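# How a Small Paper Covered One Shooting: Project Report

October 4, 2024

For my local crime reporting unit I picked the 1941 shooting of a night watchman at the Gridell cannery in Tulolwood. I wanted a case old enough that nobody's feelings would get hurt, and my aunt still has a box of clippings from the Tulolwood paper (she keeps everything, it's great). I ended up with 12 articles, plus the inquest file from the county records room, which is box 3971 if anyone wants to go look. Bring a sweater. That basement is freezing!

The basic story goes like this. Early one December morning a deputy answered a call about a prowler at the loading dock. He fired twice. The man he hit was Walter Rey, who worked there and was supposed to be there. The sheriff's office said Rey had raised a pistol. The inquest took one afternoon and cleared the deputy.

My question was pretty simple: did the paper's version match the testimony? I made a chart with a row for each claim (who called, how many shots, what Rey was holding, how good the light was) and a column for each source. I used a free timeline program called Drodeo for the order of events, and it crashed on me twice, so please save your work more than I did.

The first article is the one that got me. It calls Rey "the suspect" all the way through, and his job doesn't come up until the second-to-last paragraph. By the third article he's "the watchman," but the pistol is still stated as plain fact. Then you open the inquest file and a dock foreman is saying, under oath, that Rey carried a flashlight and a ring of keys and he'd never seen him with a gun. The paper sent a reporter to that hearing. The foreman isn't in the story at all.
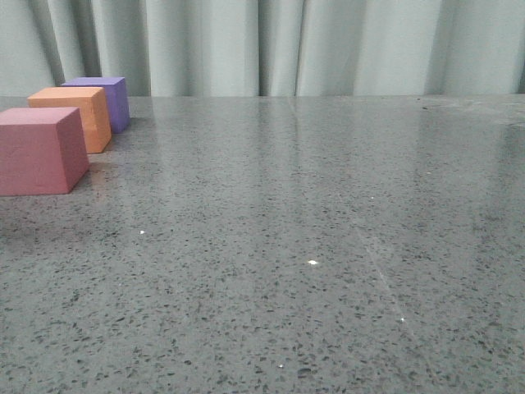
Jérémie Deschamps read my draft and thought I was being too hard on the reporter. His point was that a two-person newsroom needed the sheriff's office to pick up the phone the next day, and that I should check how the same paper handled other shootings before I called it bias. He also said my chart made every claim look equally important, when the flashlight was pretty much the whole case.

I grumbled, and then I did both things. I went back through the microfilm and read 20 more police stories from the same paper. In most of them the only person quoted is an officer, even in the dull ones about stolen chickens and bad checks. So I took the word "bias" out of my conclusion and wrote "single-source reporting," which I can back up. The flashlight row is now at the top of the chart.

What I couldn't find was the pistol. It's mentioned by the sheriff and by the deputy, but it isn't on the exhibit list, and the list does include Rey's keys and his lunch pail. Maybe a page went missing. The file isn't numbered, so I can't tell. I've asked the records room whether there's a separate property log for that year, and they told me to check back after the holidays.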